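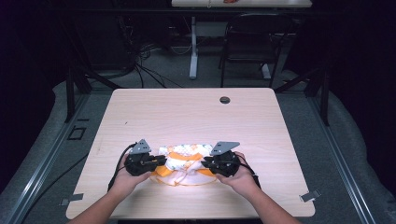
Forum > Maison et linge > Textiles > Entretien

Drap housse en percale qui bouloche après trois lavages

Publié jeudi par mirabelle54

Bonjour à tous,
J'ai acheté en septembre une parure Maurya, en percale de coton d'après l'étiquette. Trois lavages à 30 et le drap housse bouloche déjà à l'endroit des pieds. La housse de couette n'a rien, les taies non plus. J'ai toujours lavé avec la lessive liquide habituelle, sans adoucissant, essorage normal. Est-ce que c'est un défaut ou est-ce que je m'y prends mal ?

tissu_et_cie
Bonjour. Percale de coton sur toute la parure, ou seulement sur la housse ? Beaucoup de marques mettent un coton mélangé pour le drap housse et l'écrivent en petit au dos. Le polyester retient les bouloches alors que sur du coton pur elles finissent par tomber.

mirabelle54
Je viens de regarder. Housse et taies : coton. Drap housse : 92 % coton, 8 % polyester. Je n'avais pas vu.

tissu_et_cie
Voilà l'explication, à mon avis. Ce n'est pas un défaut au sens de la garantie, mais vous pouvez écrire au service client en disant que la fiche du site annonçait du coton. Joignez une capture de la fiche.

gaspard_b
Pas d'accord. 8 % de polyester ne suffisent pas à faire boulocher un drap en trois lavages. J'ai des draps Plasura moitié-moitié depuis des années et ils sont lisses. Ce qui compte c'est la longueur de la fibre. Un coton à fibres courtes bouloche même pur. Et puis il y a le tambour : si vous lavez les draps avec des serviettes éponge, ça frotte pendant tout le cycle.

mirabelle54
Je lave les draps avec les serviettes, oui. La machine est petite et je fais tout ensemble le jeudi.

gaspard_b
Séparez-les. Et ne remplissez pas le tambour à fond.

lavandou
Moi je lave tout ensemble depuis toujours et je n'ai jamais eu de bouloches. Par contre j'ai arrêté le sèche-linge, et là j'ai vu la différence. Mes draps Pesell ont tenu deux fois plus longtemps que les précédents.

tissu_et_cie
Le sèche-linge use, c'est sûr, mais il ne crée pas les bouloches à lui seul. L'endroit des pieds, c'est du frottement. Chaussettes au lit ?

mirabelle54
Oui, de novembre à mars. Et pas de sèche-linge ici, j'étends dans le couloir.

bobine_29
Pour enlever celles qui sont là : rasoir anti-bouloches, drap bien tendu sur le matelas, sans appuyer. Surtout pas de rasoir jetable, j'ai troué une taie comme ça. J'ai un Bimholm à piles qui fait le travail, il faut juste vider le petit bac souvent.

gaspard_b
Le rasoir coupe la fibre, donc le tissu s'amincit. Une fois ça va, tous les mois non.

bobine_29
Je n'ai pas dit tous les mois. Je le passe une ou deux fois par an et mes draps sont encore entiers.

lavandou
Quelqu'un regarde le nombre de fils en achetant ? Sur un site j'ai vu des draps à 1 000 fils et je me demande si ça vaut le prix.

tissu_et_cie
Non. Au-delà d'un certain chiffre ils comptent les brins d'un fil retordu. Un bon simple fil nettement en dessous est plus agréable et sèche plus vite.

mirabelle54
Retour du service client : ils reprennent le drap housse, la fiche va être corrigée. J'en reprends un en coton pur et je lave les serviettes à part. Merci pour vos réponses.

gaspard_b
Revenez dire ce que ça donne au bout de quelques lavages, ça m'intéresse pour la question des fibres courtes.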